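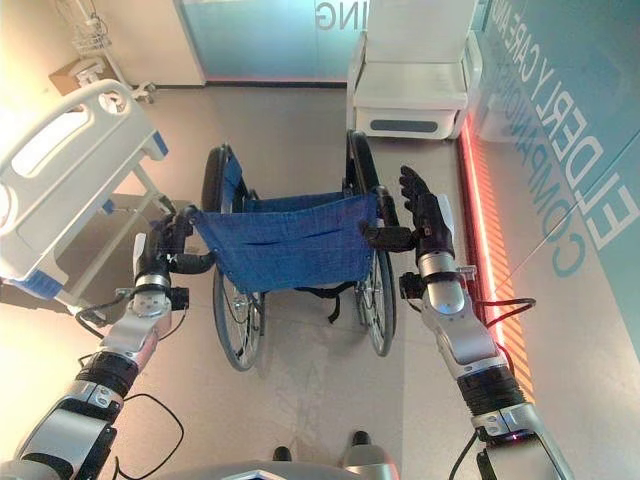
The left hand on the armrest frame of the wheelchair, with the right hand still open beside it.

Student robotics should be judged on ordinary tasks
By Lleucu Maddocks

When the college robotics club chose the handling of a folding wheelchair as its project for the year, several colleagues thought the subject too modest. I supported the choice then and support it more firmly now.

Most student competitions reward speed. A team is given a marked course, a set of blocks and a stopwatch, and the prize goes to the machine that clears the course first. Such events have their place, and our own members have enjoyed them. They teach very little, however, about working close to furniture that somebody depends upon.

A wheelchair is an awkward object. It rolls when pushed and folds when pulled in the wrong place, and its two sides must be held with some agreement between the hands. Our 26 members spent the weeks before December on the grip alone. Olga Jara, who leads the software group, asked that every failed attempt be written up as carefully as a good one. The log now holds 261 entries – a better record of learning than any trophy.

I would ask the organisers of the regional competition to add a care task next year, marked on steadiness and on the quality of the written record. Schools with small budgets need not be excluded, as a single arm and a borrowed chair would serve for a first entry.

Morfudd Jenkins has argued that judges will find such a task slow to watch. She is probably right. The judges should be given chairs and a longer afternoon.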